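Pleluleo (gripper kit)

Pleluleo is a two-finger gripper kit for robot arms, sold by Starberg, a maker of light handling equipment. It is meant for picking and placing loose items of mixed shape, mainly food, and is offered as a complete set with fingers, a wrist camera and control software. It replaced an earlier suction tool, the Haugland, which remains available as a spare part.

Design

The kit has two black fingers that open and close in parallel. They are driven by one motor in the palm and can be changed without removing the palm from the arm. The heaviest item the maker allows is 700 grams. The camera sits behind the fingers and looks forward between them, so the operator sees the fingertips and whatever lies just past them. Starberg supplies one camera with each gripper. On a two-arm cell, both arms are normally fitted.

The fingers were drawn by Helge Sundqvist, who had earlier worked on bag closing machines. His first version had rounded ends. These were dropped in favor of narrow tips, which fit more easily between items that are close together.

Use with produce

Fruit is the usual demonstration load. The items differ in size and surface, and many of them roll. In the common table layout, pieces are spread over the work surface, with a placemat and a basket to one side, and the arm approaches each piece from above. A lemon, an upright pear and an apple each call for a different opening width, which the software sets from the camera view.

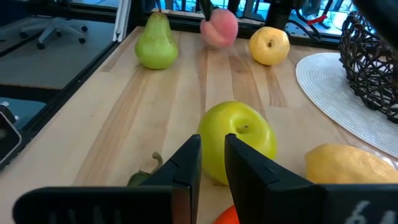

Piled items

Picking from a heap is treated as a separate mode in the software. Pieces in a heap overlap, and pulling one out can shift the rest. The mode slows the fingers near contact and chooses pieces with the most surface showing, such as a pear lying tilted at the center of a plate of apples and peppers. Camera images blur when the wrist moves quickly, and the manual advises a short pause before each grasp.

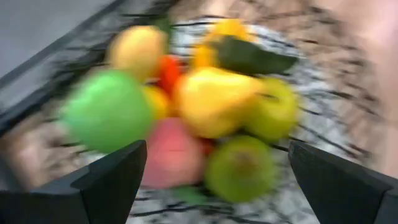
Versions and supply

Three versions are listed. The basic kit has the gripper and camera only. The second adds the piled-item mode, and the third, sold as Plullia, adds a second gripper and camera for two-arm cells. All use the same fingers, which come in packs of 20. The maker's stated fitting time is 15 minutes per arm.

Reception

Users have generally praised the quick finger change and the clear manual. Complaints have centered on the camera cable, which has to be clipped along the arm by hand, and on the lack of a soft finger for ripe peaches. A padded sleeve was added to the parts list in January.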